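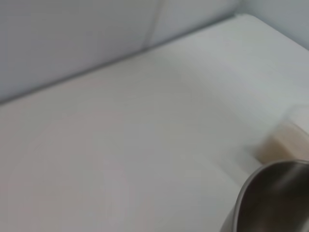

Section 4 covers the comparison of wrist cameras and grippers on the Trollden bench. Complete the camera check before any gripper is commanded to close. The wrist view must be judged on the objects it will be used with, and a pale tabletop with a steel vessel at the right of the view is a demanding case: the rim may be readable while a beige object behind it remains soft. Record such a result as "rim only" and repeat the check with the arm at rest.

4.1 Preparing the bench
1. Clear the tabletop of tools and loose cable.
2. Place the steel bowl within reach of the left arm.
3. Place the filled cup to the right of the bowl. Leave open table between the two.
4. Start the Kuver controller and select the profile for each arm.
5. Set the speed limit to 95 mm per second.

Note: Profiles saved before the January release do not carry over and must be entered again.

4.2 Positioning the grippers
1. Move the left gripper until its tip is over the rim of the bowl.
2. Bring the right gripper in from the near side of the table with its fingers open.
3. Hold both arms still for 3 seconds and save the head and wrist views under the same trial number.
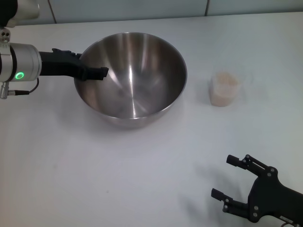
Figure 2. Start position: left gripper at the bowl, right gripper open, cup filled.

4.3 Running the comparison
1. Run the Caron grip routine on the cup, then the Jallel routine, using the same fill level for both.
2. Enter the closing force and the final finger gap in the trial sheet.
3. Return both arms to the start position between runs.

CAUTION: Thin plastic cups deform under a force that is acceptable for steel. Begin at the lowest setting.

CAUTION: Keep hands outside the work area until both controllers report a stop.

If a run is interrupted, discard its readings and begin again at step 1 of 4.2.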